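Travel Writing, Week 5 notes: going back to a place

Hi all. These are my notes from class, typed up for the folks who missed it.

We talked about Theerawat Kaewmanee's essay on Dolis, the river town where he spent his school vacations. I love this piece! He goes back after 43 years and the ferry is still running, but he keeps getting the distance wrong (he remembers a long crossing, and it's over before he finishes his tea). Watch how he lets both versions stand. He never stops to tell us which one is true.

Terms to know: remembered scale, return scene, the witness (in his case the aunt in Panyasiri who corrects him).
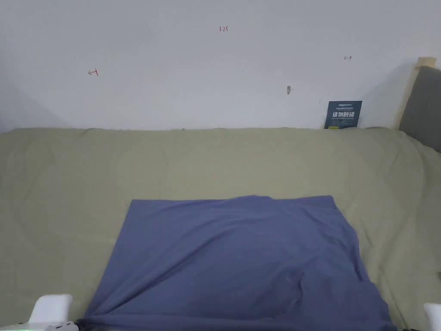
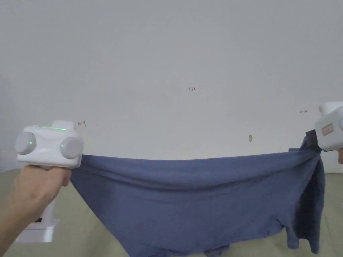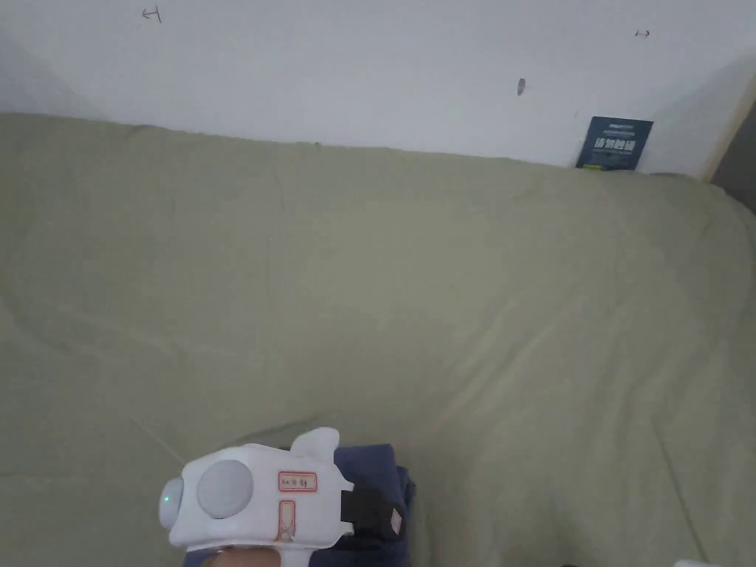 For March, write 500 words on a place you knew before you were twelve. Pick one small thing you're sure of, a smell or a staircase, and then ask somebody who was there with you. Put their answer in, even if it wrecks your paragraph. Please read the Drikolik chapter first, especially the bus ride, and bring a printed copy.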